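작업 노트, Lenidico 면 의류 접기
Mar 8, 2025
작성: Stelios Tsolakis

오늘은 침대 위에서 파란 반팔 티셔츠 접기를 다시 했습니다. 지난번에는 딱딱한 판 위에서만 했기 때문에 부드러운 바닥의 값이 없었습니다. 티셔츠 무게는 305 g, 밑단에서 어깨까지 펼친 길이는 571 mm입니다. 접은 후 목표 폭은 Josée McIntyre가 정한 대로 그대로 둡니다. 세탁은 Plireck 방법으로 한 번 했고, 다림질은 하지 않았습니다.
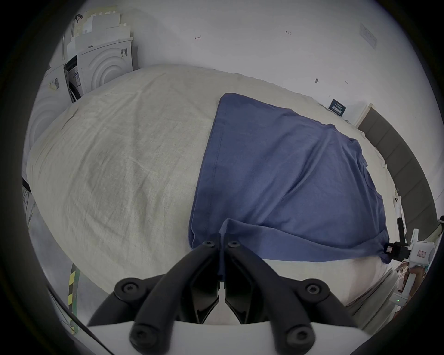 면 니트는 침구 위에서 잘 미끄러지지 않습니다. 밑단을 한 점에서만 당기면 그 점에서 주름이 부채 모양으로 생기고, 반대쪽 천은 거의 따라오지 않습니다. 티셔츠를 비스듬히 놓으면 더 심합니다. 방향의 기준이 필요한데, 머리판 위의 흰 벽에 연필로 "1.23"이라고 쓴 표시가 있어서 앞으로 이것을 기준점으로 쓰려고 합니다. 벽을 닦을 때 지우지 마세요. 숫자의 뜻은 Réjean Sutherland에게 물어봐야 합니다.

순서는 이렇게 했습니다. 먼저 티셔츠를 뭉친 상태로 침대에 놓습니다. 그 다음에 밑단을 찾고, 양쪽 모서리를 벌리고, 소매를 마지막에 폅니다. 소매를 먼저 펴면 몸판을 당길 때 다시 말려 들어갑니다. 두 사람이 양쪽에서 같이 당기는 것이 한 사람보다 확실히 편했습니다. 총 9회 했고, 2회째는 중간에 옷이 뒤집혀서 기록에서 뺐습니다.

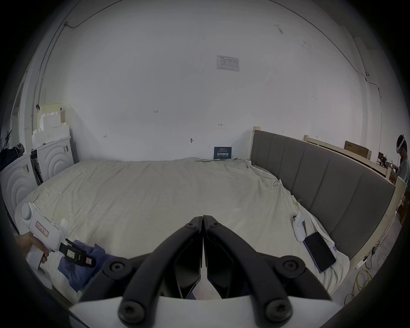 방과 침구에 대한 메모

침구의 주름이 생각보다 중요합니다. 침구에 큰 주름이 있으면 위에 놓은 천도 그 모양을 따라가고, 나중에 폭을 잴 때 값이 커집니다. 매번 시작하기 전에 손바닥으로 가운데에서 바깥쪽으로 한 번 밀어 주는 것으로 정했습니다. 너무 팽팽하게 당길 필요는 없습니다.

머리판 가까이에 휴대폰 같은 작은 물건을 두는 습관은 고쳐야 합니다. 소매가 그쪽으로 펼쳐지는 날에는 자리가 부족합니다. Gaétan Lévesque는 작은 바구니를 하나 사자고 했습니다. 저는 찬성합니다. 벽 쪽 포장재는 Simard에 반품할지 아직 결정이 안 되어서 7월까지는 버리지 않습니다. 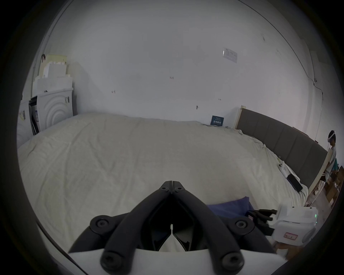 머리판 쪽에서 벽까지. 휴대폰은 침구 위에, 흰 포장재는 왼쪽 벽 앞에.

밑단 접기

밑단은 천이 두 겹이라서 모아 잡기는 쉽지만, 앞판과 뒤판이 같이 잡혔는지 눈으로 알기 어렵습니다. 손가락으로 비벼 보면 두께가 다릅니다. 앞판만 잡혔을 때는 놓고 처음부터 다시 하는 편이 빠릅니다. 접은 폭이 400 mm를 넘으면 실패로 적었습니다. 6회째와 7회째가 실패였는데, 둘 다 소매를 다 펴지 않고 시작한 경우입니다.

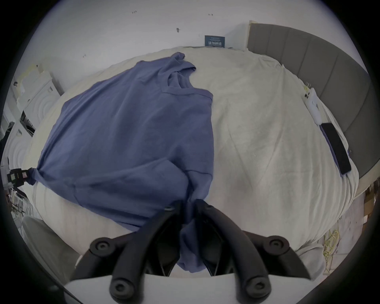

밑단을 모아 잡은 상태. 목 부분과 소매 하나는 침대 머리 쪽에 뭉쳐 있음.

남은 일
같은 티셔츠로 목둘레부터 펴는 순서도 해 보기.
Gaétan Sawatzky에게 Breltstead의 긴팔 옷이 아직 있는지 확인.
줄자의 0 부분이 닳았으니 새것으로 바꾸기. 오늘 값은 모두 10 mm 눈금부터 재고 뺀 값입니다.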